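Gyu-bin Shin
2/23/19

ok thread on the Pappas / Clendico thing bc people keep asking and I'm on a train with patchy wifi. not advice, I own a small parcel of Clendico, take it all with salt

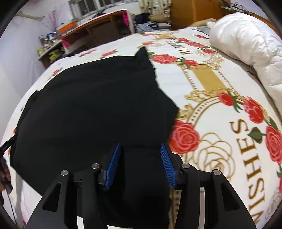
so the short version. Pappas bought just under five per cent last June, said nothing. went over the line this month, had to file. now wants two board seats and the sale of the Plivero mines

Clendico said no to both. in a four page letter. mostly about "long term stewardship"

background for anyone new – Clendico is a copper business that used to make money. bought Plivero at the top of the market for $641 million. has written it down twice. the labour bill alone eats most of what comes out of the ground

Pappas reckons you could still get $489 million for it today. I think that's a bit cheeky but not crazy. depends who turns up

the obvious buyer is Mirneo. they own the rail line next door and have been after more tonnes for years. they won't comment. I rang, got a very polite no

and before anyone replies "but Mirneo has no cash" – they do a share deal. they've done it before. holders grumbled, it went through

what Pappas gets right: the capital spending. every year the board approves another "growth" budget and every year output is flat. read the back half of the annual report, the segment notes. it's all there, small type

what Pappas gets wrong imo: the timing. you don't put a mine up for sale while the tailings permit is still under review. any buyer is going to knock a chunk off for that. wait for the permit, then sell

also the nominees. one is fine, ran a smelter, knows the trade. the other has sat on three boards and as far as I can tell has never been down a mine. Clendico will hammer that

the pay stuff is the bit that will cut through with small holders though. bonus is tied to "project milestones" not returns. so you get paid for starting things. finishing them optional

someone asked about the dividend. cut in half, then held. Pappas wants the sale money sent straight back to holders, board wants to pay down debt. I'd lean debt first tbh, the 2021 notes are not cheap

hang on tunnel

back. ok votes. the founding family has a big block but they're split, two branches that don't talk much. the super funds will decide it and they never say anything till the last minute

the proxy advisers matter more than people think here. if even one of them backs a single Pappas nominee I'd expect a settlement the same week. one seat, a "strategic review", everybody claims a win

had a reply saying activists only ever strip and run. sometimes yeah. this one sat in its last miner for six years, so I'd want to see more before calling it that

and small holders PLEASE vote. I had 1000 shares in the last one of these I followed and forgot to send the form in. felt like a goose. a mate with 100 shares did his in two minutes on his phone

things I'm watchng: the permit, whether the chair stands again, and any change in tone from Mirneo. the chair is the big one. he signed off on Plivero personaly

q from DMs, would I buy more here? no. price already has half a sale baked in. if the board digs in and wins it drops back to where it was in June, maybe lower

q two, would I sell? also no lol. happy to sit

meeting date isn't set yet, they have to give notice first. will add to this thread when the papers land

my stop, bye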